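Speaker notes: "The jaw that didn't open"
Wayne Landry, Votance
Mar 16, 2020

Slot is 18 minutes plus questions. Skip the company slide if we start late.

Opening

Good morning. I work on grippers at Votance. My talk covers one fault in one gripper program. Nobody was hurt. A shirt was torn and we lost two weeks. I picked this one because the cause was dull and I think other groups have it too.

Background (keep short)

We do garment handling in homes. Picking up, moving, laying down, folding. Fingers come from Porov, the motor driver is from Haugland. Before the fault we had logged 400 grasps on towels and pillowcases without a jam. That number made us too confident. Say so plainly. 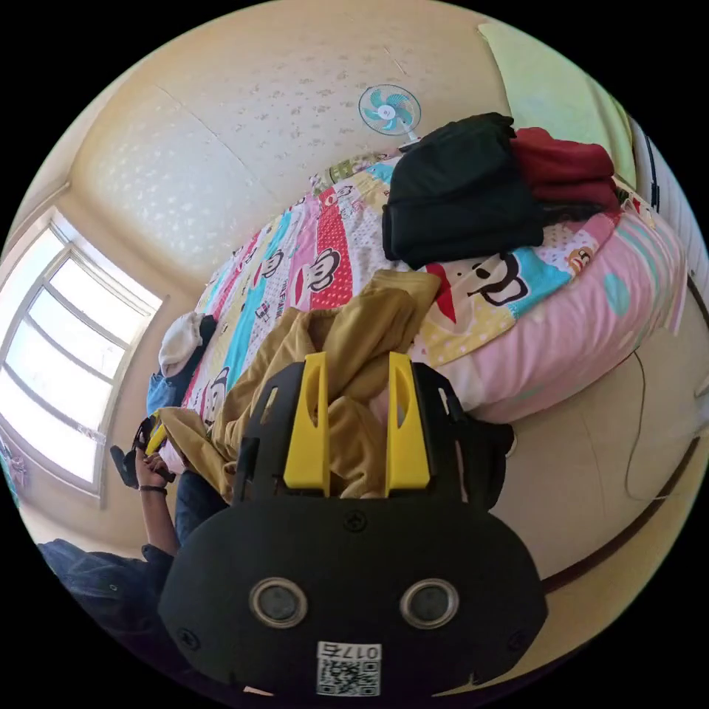

The fault was a release that the software reported as done when the fingers were still holding. On a towel you rarely get into that state. Clothing is different. Look at the yellow garment, with its folds bunched between the fingers and around them as well. Point at the slots in the two finger plates. A slot is an edge, and an edge is a place where a thread, a button or a bit of hem can hang up. When cloth is packed around a finger on the outside, opening the jaw pushes against that cloth. The motor works harder, the current goes up, and the driver has to decide what that means.

Pause here. Ask who has a current limit on opening. Usually only a few hands.

What happened

Grasp 27 of the clothing set, a long-sleeved shirt. The close was normal. The lift was normal. On release the current hit the limit and the driver stopped the motor to protect it. It then sent the same status code it sends at the end of travel. Our program read that code as "open" and started the retreat move. The sleeve was still caught. The seam went at the shoulder, and the arm stopped on its own force limit 600 milliseconds later.

Show the current plot. The flat part on the right is the stall. Don't read out the axis labels.

What we got wrong

We had one code for two conditions. That was in the driver manual and we had all read it.

We checked position on close and never on open.

The retreat speed was set for towels. It had not been changed when we moved to clothing.

The stop button was within reach, but the operator had no reason to press it. The screen said the jaw was open. Spend a minute on this one. A wrong status is a safety matter even when the load is a shirt.

What we changed

Position is now read after every release. If the fingers are short of the open mark, the arm holds still and a light comes on.

One slow retry is allowed: close slightly, open again. After that a person clears the cloth by hand, with motor power off.

Retreat is slow for the first few inches.

Slot edges are being rounded. New plates are due in May, so no results yet. If asked, say we don't know how much it will help.

Questions I expect

Why not cover the slots? We tried tape. It came off inside the cloth.

Does the Danon arm matter? No. Any arm would have pulled.

Can we have the logs? Yes, email me after the session.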